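Kosutmont 被子厂开放日走访记

去之前我以为自己只会待一个上午，结果天擦黑才从厂门口出来，手里拎着一袋零碎羽绒样品、一本翻得卷了边的产品册，还有食堂阿姨硬塞给我的半盒点心。朋友们后来都问，一个做被子的厂子有什么好看的，能看一整天？我当时没说清楚，回家以后慢慢理了理，就写成了这么一篇，啰嗦的地方请大家多包涵，我这个人一说起床上用品就收不住。

先说路。Kosutmont 镇子不大，从车站出来往坡上走，过了桥就能看见厂房的红屋顶，屋顶底下刷着 Prurura 几个大字，漆掉了一半，反倒更好认。开放日那天早上雾很重，桥上一个人都看不清，我跟在一对推婴儿车的夫妻后面走，心想总不会有人推着婴儿车去别的地方吧，果然没跟错。门口支了一张长桌，发胸牌，发鞋套，还发一小杯热姜茶。姜茶是真辣，我喝完一路都在冒汗，进了填充车间更是热得把围巾都摘了。

厂子每年十二月开放，据说是老规矩了，天冷，大家正惦记着换被子，来的人也就多。队伍按批次进，每批十个人，我排在中间那一批。带我们这一批的是 Narayanan Chowdary，个子很高，说话很慢，喜欢走几步就停下来，摸一摸旁边的什么东西，再接着往下讲。他在厂里做了十二年，从裁布做起，后来去了填充，现在管样板间和接待。我喜欢听这种人讲东西，他不背稿子，讲到一半想起别的事就拐过去讲别的事，你要是肯跟着拐，就能听到不少册子上没有的内容。

裁布的地方在一楼最里头。布卷一根一根横着架在墙上，白的最多，也有米色和一种很淡的灰蓝。Narayanan 让我们挨个儿把手背贴到布上去，他说要用手背，手心太粗了，摸不出来。我一向用手心摸被套，被他这么一说还真去试了，手背贴上去，凉、滑、粗、涩，差别一下子就出来了。旁边推婴儿车的妈妈把小朋友的手背也按上去试，小朋友试了几块，最后抱着一块棉布的边角不肯撒手，大家都笑，工人师傅干脆剪了一条给他。

裁好的布要先缝成一格一格的，再往里填。缝格子的机器声音很大，Narayanan 只好等它停下来的时候才说话，所以那一段讲得断断续续。我记住的是：格子缝得太密，被子会发硬，睡在里面像裹着一张地图；太疏呢，里头的东西又会跑，睡一个冬天，脚那头鼓得像枕头，肩膀这头只剩两层布。他们家主打的那一款叫 Perari，格子的大小是反复改过的，改到第六版才定下来。他说这话的时候神情有点得意，又有点不好意思，好像怕我们嫌他们改得太慢。

填充车间我看得最久。羽绒从一根粗管子里吹下来，隔着玻璃看，跟下雪一模一样，小孩子们全趴在玻璃上，大人们站在后头假装镇定，其实脖子都伸得老长。填好的被芯要一条一条上秤，多了掏出来一点，少了补进去一点，称秤的大姐手上一抓就差不离，我看她连着抓了好几条，几乎都不用补第二回。我问她有没有什么诀窍，她说哪有诀窍，抓多了就知道了，然后反过来问我家里的被子多久晒一次。我老实交代了，她摇头摇了很久。

接下来是拍打和检验。被子摊在一张大台子上，四个角都要拎起来抖，再翻面，再抖。抖被子这件事看着简单，我也被请上去试了一回，胳膊抬到肩膀那么高就开始发酸，抖出来的被子一头厚一头薄，Narayanan 接过去，轻轻甩了几下，就匀了。他教我的办法是先抓对角，把对角拎高，让里头的绒自己往低处走，再换另一对角。回家以后我照着做了，比我以前抓着两边死命甩要省力得多，写在这里给同样不会抖被子的人。

中午在食堂吃的饭，豆子汤、米饭、腌柠檬，另有一大盘炸得脆脆的薄饼。食堂的长凳也是附近的 Ramasamy 木工坊做的，后面还要说到这一家，厂里样板间的木家具好些都从那里来。吃饭的时候同桌有一位老先生，带着自己家的旧被套来的，说想照着这个花样再做一条，厂里的人拿去看了半天，告诉他这种织法现在不做了，但是可以给他介绍一位镇上的裁缝。老先生把被套叠得方方正正，装回布袋里去，吃完饭又拿出来给我们每个人看了一遍。花样是一排小石榴，真的很好看。

下午去样板间。我要坦白，我对样板间原本是有点偏见的，总觉得那种地方的床铺得像蛋糕，谁也不敢坐。Prurura 的样板间在二楼，楼梯窄，上去以后是一条走廊，隔成八间卧室，每间铺的都是不同的被子，有厚的有薄的，有的配毯子，有的什么都不配。上楼之前要换一次鞋套，还要洗手，洗手池边上摆着一块很大的皂，橘子味的。
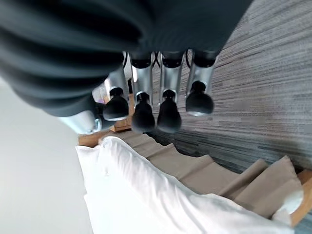 样板间里的白被子，被边卷起来的地方最蓬

我最喜欢的就是这一间。木床，白被子，灰色的地毯，没有多余的花样。我走过那么多卖床品的店，十家有九家都要在床上堆一座小山，抱枕叠抱枕，最前面再横一条不知道做什么用的长布。这一间铺得很家常，被子软软地蓬着，那道卷起来的边斜斜地过去，一看就想把手插到底下去暖一暖。

管样板间铺床的是 Parvathi Arumugam，她那天系着一条深蓝色的围裙，口袋里插着一把软毛刷和一小卷粘毛纸。跟 Narayanan 的慢性子正好相反，她讲话快，走路也快，手里一直有活儿，一边答我们的问题一边拿刷子扫床头。大家问得最多的当然是白被子怎么保持白。她的回答很干脆：勤换被套，被芯少洗。很多人买了好被子，舍不得，反倒隔三差五地把整条被芯往洗衣机里塞，洗几回就结了块。她建议在被芯外面多套一层薄薄的衬套，脏了洗衬套，被芯一年里晒几回、拍几回就够用了。

还有人问羽绒被能不能在太阳底下暴晒。Parvathi 说夏天正午千万不要，挑早晨或者傍晚，在有风的阴凉地方摊开，摊的时候别把它搭在细绳子上，绳子会在中间勒出一道印子，要搭就搭在宽一点的架子上，或者干脆铺在干净的竹席上。她说自己家里用的是阳台上的旧门板，拆下来的门板架在两把椅子上，大小正好。我们这一批人里立刻有人开始回忆自己家有没有旧门板。

铺床的顺序她也讲了一遍，我尽量照原话记。床单先铺，四个角收紧；被子从床尾那头放上去，不要从侧面扔，扔上去里头的绒都挤到一边了；放好以后站到床尾，抓住两个角往自己这边轻轻拉，拉到床头露出枕头的位置为止；最后再绕着床走一圈，看两边垂下来的长短是不是差不多。她说差不多就行，不用拿尺子量，差一个手掌宽谁也看不出来，真看得出来的人让他自己来铺。说到这里她自己先笑了。

我一直有一个疑问，趁机也问了：套被套有没有不把自己套进去的办法？大家听了都往前凑了一步，可见这是人类共同的难题。Parvathi 说办法有好几种，网上流行的那种卷寿司式的她也会，不过她在厂里一天要套不少床，最顺手的还是老办法：被套翻过来，里子朝外，手伸进去抓住最远的两个角，隔着被套去捏住被芯的两个角，捏牢了不要松，然后一抖，让被套自己落下来。她演示的时候我数都没来得及数，一条就套好了。轮到我们试，我和推婴儿车的爸爸一组，他抓一头我抓一头，套完发现被芯在里头拧了半圈，只好拆了重来。第二回总算像样了，爸爸很高兴，要跟那条被子合影。

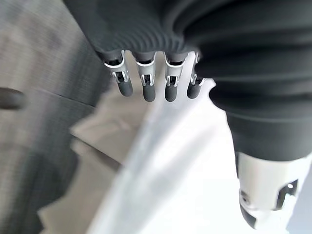 本页最后修改：十二月，晚上8点，补写了被角系带一段

说到拧，就要讲一讲系带。Perari 的被芯四个角上都缝了布环，被套里头对应的位置有带子，系上以后被芯就不会在里面打转。我以前买过别家的，带子细得像鞋带，系紧了解不开，系松了又等于没系。他们用的是宽一点的棉带，打一个蝴蝶结就行。有位阿姨问为什么不用纽扣，Parvathi 说早先是用纽扣的，有客人反映夜里翻身硌脚踝，后来就全部改掉了。我觉得这种改动很实在，客人说硌，他们就改，没有什么大道理。

这段补进来，是因为有几位看过初稿的朋友问我系带到底要怎么打，我在电话里讲了半天讲不明白。简单说：先把被套翻过来摊在床上，带子从布环里穿过去，绕一圈，打活结，四个角都打好以后再翻面。翻面的时候慢一点，尤其是靠床尾的那两个角，容易挂住。活结留的尾巴不要太长，长了洗的时候会缠在一起。我家那条旧被套没有带子，我自己拿旧棉布条缝了几根上去，针脚难看得很，反正在里头谁也看不见。

从铺床讲到床本身，Narayanan 又把话头接了回去。他说被子跟床要放在一起看，同样一条被子，放在高床上和矮床上完全是两种样子。被子大一号，垂下来的部分就多，晚上两个人抢被子的时候有余地；可是床要是矮，垂得太多就拖到地上去了，早晨下床一脚踩住，人和被子一起往前扑。同批的一位年轻姑娘听到这里猛点头，说她上个月就是这么扑的，扑完膝盖青了好几天。

所以挑被子以前，最好先量一量床面离地有多高，再想想床垫往后会不会换厚的。这句话我在本子上画了两道线。我们家就是先买了被子后换的床垫，原来刚刚好的长短，换完以后两边都短了一截，冬天半夜肩膀漏风，我一直怪被子缩水，冤枉了它好几年。

木家具这一块，Narayanan 讲得比被子还起劲。他有个舅舅从前就在 Ramasamy 木工坊做活，他小时候放了学就去那边捡刨花，捡回来给母亲生火。他说木头和白被子是最不会出错的搭配，颜色暖一点的木头尤其好，白的东西放在旁边不会显得冷。床头柜的高度他也很在意，伸手拿水杯的时候，胳膊不用抬起来也不用垂下去，那就是合适的高度。他让我们每个人回家都去试一试自己的床头柜，我回家试了，我的太高，高出一大截，难怪我老是把水碰翻。

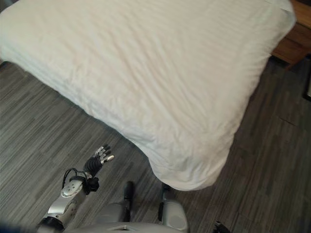

床头柜、地板和一些杂七杂八的话

离开那间之前，我又在床尾站了一会儿。被角鼓鼓地垂在那里，离灰地板只差一点点，刚好应了 Narayanan 说的那番长短的道理，再长一点恐怕就要拖地了。靠床头的那只棕色木柜挨得很近，被子的边都搭过去了一些。我家里也总是这样，早晨铺床的时候顺手一拉，被子就跑到柜子那边去，我先生每天都要把它推回来，现在我有话可以讲了，人家样板间也这样。

地板是灰色木纹的，深一条浅一条。我本来一直觉得灰地板显冷清，卧室里不合适，那天看下来改了主意。白被子底下配一片灰，旁边再有一点棕色的木头，眼睛很舒服。我当场拿手机给家里发消息，说我们换地板吧，家里回了我一个问号，后来再没有下文。

其余几间我也都进去看了，只是看得没那么仔细。有一间铺的是春秋薄被，淡灰蓝色的被套，就是早上在裁布间摸过的那种布，做成成品比布卷上看着亮一些。有一间是给小朋友准备的小床，被子又短又圆，那位抱着棉布条的小朋友在床边站了很久，一会儿把布条放上去，一会儿又拿下来，他妈妈说他是在给布条找床睡。走廊最里头那间是老式的重被，棉花的，压在身上很沉，我们这一批里年纪大的几位都围了过去，伸手按一按，说还是这个睡得踏实。年轻人则多半站在薄被那边。我自己站在中间，白天喜欢轻的，半夜喜欢重的，这个问题到现在也没有解决。

棉被那一间里还有一点值得记。Narayanan 说棉被和羽绒被的收法完全不一样，羽绒被最忌讳压，抽成真空的一薄片，过一个夏天拿出来，里头的绒梗都断了，再怎么拍也鼓不回原样；棉被可以叠紧一点，不过收之前一定要晒透，晒完还要在屋里放凉，热着就装进柜子，里头会有一股闷味。我从前是晒完赶紧抱进柜子里的，图那点太阳的暖和气儿，看来这习惯也得改。他另外教了一招，在柜子里放几片晒干的橘子皮，用布包起来，不要直接贴着被套，会染色。难怪他们洗手的皂也是橘子味的，整个厂大概都喜欢这个味道。

看完样板间是自由活动。一楼有个小卖部，卖有点瑕疵的样品，价钱很客气，瑕疵也都老老实实写在纸条上别着：此处走线歪，此处有一小点油渍，此处颜色略深。我翻来翻去，挑了一条走线歪的白色薄被，找了好半天才找到歪在什么地方，还是收钱的姑娘指给我看的。她把被子叠好，用一条棉带十字捆住，再打一个可以拎的结，手法跟扎点心盒一样。至于我一开始说的那袋羽绒样品，是送的，里头分成小包，写着绒和羽各占多少，拿回家可以慢慢捏着比较。我家的猫对这袋东西兴趣很大，目前它被我锁在抽屉里，我是说样品。

还有维修的柜台，这个我事先不知道，不然就把家里那条漏毛的被子带去了。柜台上只有一位师傅，戴着老花镜，前面排着好几个人。他先让你指出漏的地方，用一枚别针做记号，再决定是补一小块还是整条换布。等着的时候他也聊天，说大部分漏毛都是人拔出来的，看见一根毛尖冒出头，手痒，一拽，针眼就大了，后面的跟着都出来。正确的做法是捏住里头那一端，往回拉，再把布面揉一揉，让针眼合上。排队的人听完都低头看自己的手。

给打算明年去的朋友写几句。鞋子穿好脱的，来来回回要套好几次鞋套；外套穿薄一点，填充车间比外头热得多；对羽绒过敏的人可以只看裁布间和样板间，跟门口说一声就行。想看抖被子和套被套的演示，下午去比较好，上午样板间人多，挤在走廊里听不清。婴儿车可以寄存在楼梯底下，有人看着。食堂的饭要早点去，薄饼炸完就没有了，我们这一批去得晚，后头的几个人只吃到碎的，不过碎的拌在豆子汤里也很香。

出来的时候雾早散了，桥上能看见河。Narayanan 站在门口跟每个人道别，问我那条走线歪的找到地方了没有，我说找到了，在左边下角，他说那是他徒弟缝的，第一个月，请多担待。我抱着被子走到车站，路上有人问我是不是搬家。那条被子我当晚就盖上了，薄是薄了点，上面又加了一条毯子，睡到早上闹钟响了两遍才起来。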